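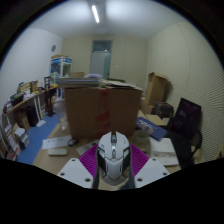 *Yayra Quaye*

# Questions about desk clearing before the office move

I collected the questions which people in our Gadis office asked me most often since the move was announced. If your question is missing, please write to me or to Tadeusz Kwiatkowski.

**When do I have to finish?**

The moving company, Prular, takes the boxes in July 2021. Your team leader has the exact hour for your room. Everything on the desk must be packed, labeled or thrown away before that.

**My desk already has a big cardboard box on it, and papers on top of the box. Is this okay?**

For sorting, yes. For the moving day, no. Books, loose sheets and flattened cardboard lying on top of a box will slide down when the box is lifted. Please put the books and sheets inside, and bring the flattened cardboard to the copy room.

**Can I use an old box which has been used before?**

Yes, if the bottom is strong. Old red tape or faded markings on the front do not matter, but please write your name and new room number on a clean side. The Prular people read only the label on the short side.

**How heavy can one box be?**

Please lift it yourself first. If you can't, take some books out. It is better to mix books with light things than to fill a large box with books only.

**What do I do with my computer mouse?**

If it is yours, for example a gaming mouse you brought from home, take it with you in your bag. A company mouse goes in the padded envelope with the keyboard cable. The desk mat is rolled, with the ribs to the outside, and not folded – a fold stays in the mat for a long time.

**And power banks?**

They don't go in the boxes. Carry them with you. The same is valid for every other loose battery.

**I have a glass jar on my desk. Do you have bubble wrap?**

We had 100 sheets and there are still some with Tadeusz. Two sheets of newspaper do the same work. Put the jar upright and near the top.

**Which papers can I throw away?**

Printed copies of anything saved on the shared drive. Signed papers and customer papers from Toprak must be kept. Small cards and booklets are your own decision.

**Do I have to empty the long shelf on the wall?**

Yes, the shelf stays in the room. Start with it early, it takes longer than the desk. Books without an owner go to the table near room 266, where everybody can take them.

**What happens with my chair?**

Chairs are moved without a box. Tie a label to the armrest and take your bag or jacket away from it.

**How many boxes can I have?**

Up to 9 for one person. If you need more, ask before you begin to fill them.

**Where are the empty boxes?**

In the corridor behind the kitchen. Please close the bottom with two strips of tape before you put something in.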